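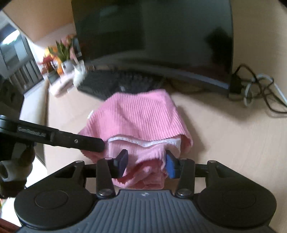 ## Zwischenstand Greifer und Anschaffungen, Fr 13. Mai

Liebe Runde bei Istico, lieber Jailson,

ihr wolltet vor der Sommerpause wissen, wo wir mit dem Gerätegeld stehen und was im August auf euch zukommt. Ich fange mit dem Stand der Arbeit an und komme dann zu den Anschaffungen, da gibt es nämlich eine Verschiebung, über die wir reden müssen.

### Was gerade läuft

Wir arbeiten mit zwei Handgreifern gleichzeitig an Kleidung, im Moment viel an gerippten Stoffen wie dem rosa Teil oben. Das macht mehr Spaß, als ich gedacht hätte, und es ist auch deutlich mühsamer! Glatte Baumwolle war im Winter schnell erledigt. Rippen, Falten und ein welliger Besatz am Saum sind eine andere Liga, weil man mit der einen Hand festhalten und mit der anderen ganz knapp unter die Kante kommen muss. Wer das zum ersten Mal macht, greift fast immer zu viel Stoff.

Seit dem letzten Bericht haben wir 200 brauchbare Durchgänge mit Textilien aufgenommen. Geplant waren mehr, das sage ich gleich dazu. Zwei Wochen sind uns verloren gegangen, als ein Greifer zur Reparatur bei Flikico lag und wir nur einhändig üben konnten. Die Aufnahmen aus dieser Zeit haben wir behalten, sie zählen aber nicht mit.

Gearbeitet wird weiter an normalen Schreibtischen, mit Monitor, Tastatur und Kabeln drumherum. Das war eine bewusste Entscheidung aus dem Antrag und ich würde dabei bleiben. Jailson hatte im Februar gefragt, ob wir nicht doch lieber einen eigenen Messtisch kaufen. Ich habe das durchgerechnet und wieder verworfen, das Geld steckt besser in Ersatzteilen.

### Was wir gekauft haben

- Ladegeräte und Speicherkarten: komplett, Rechnung liegt euch vor
- Ein Satz Fingerpads als Reserve: geliefert, schon angebrochen
- Textilsortiment (Cord, Strick, Frottee, Kinderkleidung): zur Hälfte da, der Rest kommt nach und nach aus zweiter Hand
- Rechner zum Sichten der Aufnahmen: steht im Büro Assunção, läuft

Beim Textilsortiment sind wir unter dem Ansatz geblieben. Gebrauchte Sachen kosten fast nichts und liegen auch noch schöner unordentlich als neue – die kommen nämlich alle mit Kante aus der Packung.

### Was noch fehlt

Der dicke Posten ist das dritte Greiferpaar. Im Antrag stand es für das Frühjahr, jetzt würde ich es gern in den August schieben. Potico hat uns eine Lieferzeit von 11 Wochen genannt, und wenn wir jetzt bestellen, kommt das Paar mitten in der Urlaubszeit an und liegt herum, während die Gewährleistung läuft. Ich würde lieber so bestellen, dass ein Liefertermin im August fest zugesagt ist, und die Rechnung dann auch erst dort haben.

Dann die Verschleißteile. Die hatte ich im Antrag zu knapp angesetzt, das nehme ich auf meine Kappe. Wir wechseln die Pads inzwischen häufiger, gerade bei groben Stoffen merkt man schnell, wenn sie nicht mehr richtig packen. Für den Rest des Jahres brauchen wir ungefähr 13 Sätze. Das Geld dafür wäre da, wenn wir den Rest aus dem Textilsortiment umwidmen dürfen. Zusätzliche Mittel brauche ich nicht.

Und eine Kleinigkeit: Wir hätten gern zwei gepolsterte Koffer. Momentan fahren die Greifer in Handtüchern zwischen den beiden Büros hin und her, das geht gut, bis es einmal nicht gut geht.

### Was ich von euch brauche

1. Ein Ja zur Verschiebung des dritten Paars auf August.
2. Ein Ja zur Umwidmung vom Textilsortiment auf Verschleißteile. Eine kurze Mail reicht mir.
3. Eine Auskunft, ob Koffer als Gerät oder als Zubehör laufen. Bei Zubehör kann ich sie selbst freigeben.

Wenn Punkt 1 innerhalb der nächsten sieben Tage geklärt ist, hält Potico uns den angebotenen Preis. Danach müssten wir neu anfragen, was ich mir gern ersparen würde.

Die Einzelaufstellung mit allen Belegen schicke ich getrennt, da fehlt mir noch die Reparaturrechnung von Flikico. Jailson, die Tabelle hat jetzt auch die Spalte für die Lieferzeiten, die du haben wolltest – schau bitte mal, ob du damit klarkommst.

Viele Grüße aus dem Büro Assunção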